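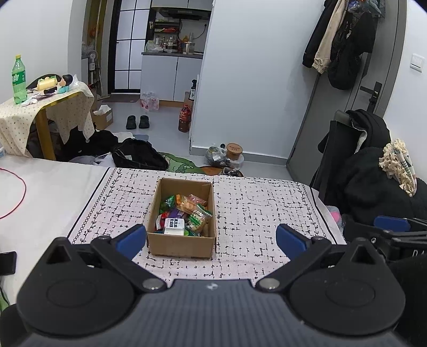 Snack packets in an open cardboard box.

Reading time: 2 minutes

Why do songs get stuck in our heads?

Most people know the feeling. A song plays once on the radio and, hours later, one small part of it is still going round and round. Scientists call this an earworm, although no worm is involved and it does no harm.

An earworm is usually a short piece of music. It is often the chorus, the part of a song that comes back again and again. Songwriters also use the word 'hook' for a few notes or words that are meant to catch the listener's attention.

What makes a good hook?

Many hooks are easy to sing. The notes tend to sit close together, and the words are short. Some have one surprise in them, such as a sudden high note or a pause.

Repeating helps too. Elīna Vītola, who teaches music at Skenwood, asks her pupils to clap the rhythm of a chorus eight times before they sing it. By then most of the class can remember it – even those who had never heard the song before.

How can you make an earworm stop?

Try listening to the whole song from beginning to end. You could also read a book, do a puzzle or chew something. Trying very hard not to think about the tune may make it come back.

Words to know

Chorus: the part of a song that is repeated between the verses.
Rhythm: the pattern of long and short sounds in music.
Verse: a part of a song that usually has new words each time.

This website uses cookies to improve your visit. Accept | Manage settings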